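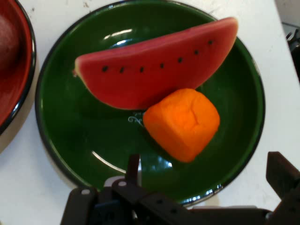

Play kitchen back on Tuesday

The play kitchen corner at Storkitz reopens Tuesday at 10. Weronika Urbańczyk went through all the bins in June and kept 62 pieces of pretend food, mostly fruit and vegetables. Another 18 were cracked or chewed and have been thrown out.

The green bowls stay on the low table and the food goes back in the bins by the window. Please don't send children home with "just one" piece -- we lost most of the bread that way last year.

We could still use small plates, a toy colander and any play fruit in good shape. No glass, and nothing small enough to swallow. Leave donations with Igor Kołodziej at the front desk before noon.

The corner takes up to 12 children at a time. An adult needs to stay with anyone under three.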